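Two-arm cell gets fresh fingertips and a new schedule

The two-arm cell at Pledelthorpe is back on its rail after its June service, and it has resumed handing things from one arm to the other with the air of a waiter who has been to a seminar. The leafy wallpaper stays. A motion to replace it drew 2 votes.
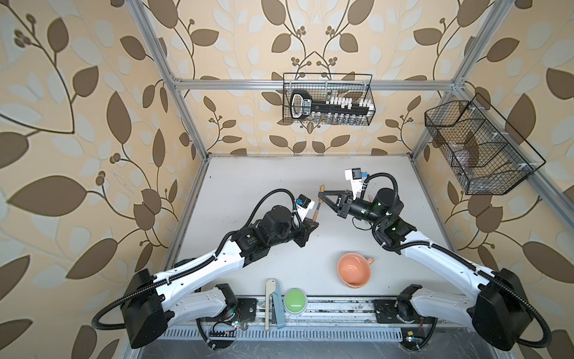 Cell Maintenance Team, Letel Workshop

Consuelo Meléndez took over the upkeep in spring and inherited a logbook of 561 entries, many of which read "tightened it again." Her new rule is a bolt check every 200 cycles, done with a torque wrench and not, as was the custom, with a hopeful thumb. Cables get a look at the same time.

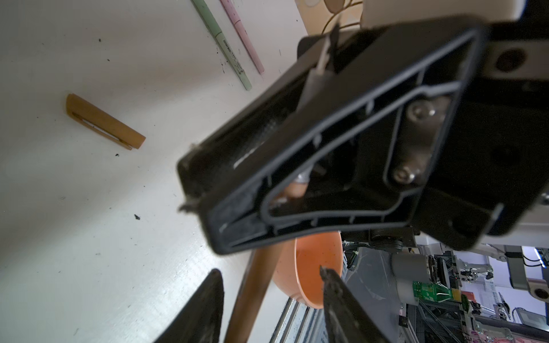

The check takes about 15 minutes per arm, longer if the hex key has wandered off to another bench. Fingertips are inspected for wear on the same visit, and a spare set from Brotell now lives in a drawer with a label on it. 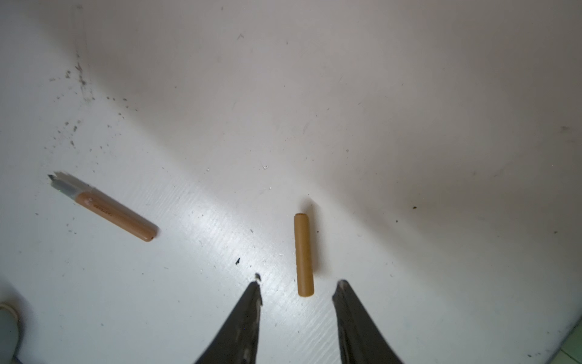
Crumbs and grit remain the cell's main diet. Nokuthula Moodley has asked that all surfaces be wiped down before the evening run, and has asked it in capital letters. Anyone who finds the good brush should return it to her desk.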